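Search this site
Search
Go

How to Adjust Cabinet Doors That Won't Line Up

By Latifa Lahlou
March

Cabinet doors drift over time. The screws work loose a little with every opening and closing, and after a few years the gaps look uneven or one door rubs against its neighbor. Most of the time you can fix it with a screwdriver.
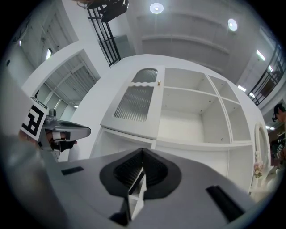

What you need

A number 2 Phillips screwdriver, a pencil, a short level and a few wooden toothpicks. Leave the drill in the drawer - it is too easy to strip the screw holes in particleboard.

Step 1: Find out which way the door is off

Close all the doors and stand back. A door that leans will have a gap that is wider at the top than at the bottom, or the other way around. Put the level on top of the cabinet too. If the whole cabinet is out of level, fix that first.

Step 2: Tighten everything

Open the door and snug up the screws that hold each hinge to the side panel and to the door. Close it and look again. I would say about 80 percent of the crooked doors I get asked to look at need nothing else.

Step 3: Move the door sideways

On most concealed hinges, the screw nearest the door moves it left and right. Give it half a turn, close the door, check. To straighten a leaning door, turn the top and bottom hinge screws in opposite directions.

Step 4: Move it in or out

The rear screw sets how close the door sits to the cabinet. Some hinges have a cam here that you simply turn. On others you loosen the screw, slide the door and tighten it again.

Step 5: Set the height

Loosen the mounting plate screws on both hinges, raise or lower the door, and retighten. Have someone hold the door if it is a tall one.

If a screw just spins

Take it out, pack the hole with toothpicks dipped in wood glue, and snap them off flush. Wait 6 hours before putting the screw back in.

Related articles
Replacing a Worn Drawer Slide
How to Hang a Wall Shelf on Drywall
Painting Laminate Doors, by Daniyal Khattak
Quieting a Door That Slams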